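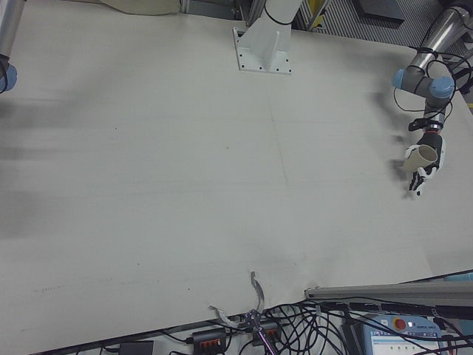
Arne Strobel wrote in to ask why a matt grey table looks worse after wiping than before, and whether he should give up and oil it. He should leave the oil in the cupboard. Oil darkens a matt surface unevenly and holds dust.

Cleaning a matt light grey tabletop

Applies to painted, lacquered and laminated tops with a matt finish. Bare wood and unsealed stone need other methods. If the maker's care sheet is to hand, follow it where it differs from this page.

Types of mark

Streaks are pale or dark lines that follow the direction of the last wipe. Most are dried detergent.
Smudges have soft edges and no direction. Skin grease is the usual source, and the darker patches collect where forearms rest.
Specks are either loose grit or small spots of dried drink. Brush a finger over them: grit moves, drink does not.
Lines that stay visible from every side may be creases or scratches in the finish. Cleaning will not remove them. Shadows are often mistaken for dirt on light grey, so change the lighting before starting on a large patch.

You will need

4 microfibre cloths, washed without fabric softener
A bowl of warm water, 6 litres
Washing-up liquid, 6 ml
A second bowl of plain water
A soft brush

Method

1. Move everything that can be moved. Where something is bolted or screwed to the top, work up to its base with a folded cloth wrung nearly dry, and keep water out of the fixings. Switch off and unplug any power strip close by, and lift it clear of drips.

2. Brush off the grit, working from the far edge to the near edge. Grit left under a wet cloth will scratch.

3. Add the washing-up liquid to the warm water. Soak the first cloth and wring it until it no longer drips.

4. Wipe in straight, overlapping passes along the length of the table. Do not scrub in circles.

5. Lay the damp cloth over dried drink spots for around 8 minutes, then wipe. Repeat if needed. Do not use a fingernail or a blade.

6. Rinse with the second cloth and plain water, in the same direction. This is the step most often skipped, and the one that deals with streaks.

7. Dry at once with the third cloth. Use the fourth on the edges and the underside of the lip.

8. Look along the surface from a low angle. Treat any remaining patch again from step 4.

What to avoid

Cream cleaner, melamine sponges and the green side of a scourer all polish the surface. The result is a shiny patch which cannot be made matt again. Furniture spray leaves a film. Glass cleaner is acceptable on most laminates but should be tested on the underside first.

Paper cups

A paper cup left standing in a spill can leave a ring. Wipe under it when it is refilled. Cups lying on their side should be checked for dregs before they are picked up.

Comments

Ottilie Rainer: In a hard water area I had to rinse with filtered water. Step 6 made no difference until I did.

Reply: Noted. Boiled and cooled tap water also helps with temporary hardness.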